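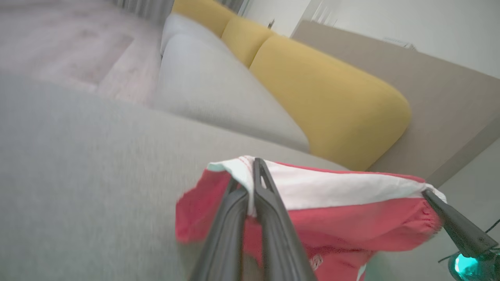

Notebook 4, p. 19

June. Lounge corner, laundry and soft furnishings.

Started with the clothes on the sofa. The red and white one is the awkward piece in the pile and I want to get the notes down before I forget which end I was holding it by. Bright red for the most part, broad white band along one edge, and a gathered elastic cuff in red next to the band. There is white lettering lower down on the red. It creases badly through the print when the thing is bunched up, so for folding I want the lettering flat and on the outside every time.

Holding it by the white band works better than holding it by the red. The band folds over on itself and gives a thick edge to grip, and the rest hangs under its own weight. It still hangs crumpled. A shake helps with the big creases and does nothing for the cuff, which pulls the cloth next to it into gathers whatever you do. Danilo says to fold the cuff in first and treat what is left as a rectangle. Tried it twice. Fine the first time, lopsided the second, and I think I had the band twisted.

Fold order as of today, for anyone picking this up:

Hold by the white band, let it hang.
Lay it on the seat, band toward the back of the sofa.
Cuff in.
Sides in to the middle.
Bottom up to the band, then once more.
Print on top. If it isn't, start over.

The sofa is a decent folding surface but softer than I would like. Light gray woven cover, deep seat. The cloth drags on the weave, which is good for keeping a fold in place and bad for sliding a sleeve straight. We could put the Stiltard board on the seat and fold on that. Tomomi is against it on the grounds that people at home fold on the sofa, and the notes should be about how it goes there. Fair enough. Leaving the board in the closet for now.

Yellow cushions: all three go in a row along the back of the sofa, touching, no gaps. They were coming down onto the seat last month every time someone sat back, and then they ended up in with the laundry. Pushed well back they stay put. Please don't take one to sit on. If you need something for your back, use the spare from the Malabanan order, it's in the bag by the door.

The covers on the yellow ones are smooth and show lint. Red lint especially. I ran the roller over them before lunch and got a fair amount off the near one. Went through 16 sheets, so we need another roll of the Clakus refills before next week. The gray doesn't show it nearly as much, but that doesn't mean it's clean — do the seat too.

Weighed the whole pile on the kitchen scale out of curiosity. 770 g dry. I had guessed more. Wrote it on the tag on the basket so we can tell if something has gone missing between rounds. It has happened before with socks.

Curtains stay as they are. Danilo asked about taking them down to wash. Pale gray, they look all right to me, and it's a long job getting them back on the hooks in the right order. Ask me again in the fall.

Floor: vacuum under the sofa before the next round. Small things go off the front of the seat and roll under. Found a hair tie and the missing Surero label from May.

To do:
— check whether the red one shrinks at the cuff after a warm wash (Tomomi)
— lint roller refills (me)
— try the same fold order on the towels, leaving out the cuff step
— new tag for the basket, the old one is curling

Stopped at 3:40. Pile folded except for the red and white one, which I want to do again with the band straight.

Recent entries
p. 18 Towels, thirds or quarters
p. 17 Closet shelf labels
p. 15 Sofa cover, first wash
p. 14 Socks (again)
p. 12 Where the spare bedding goes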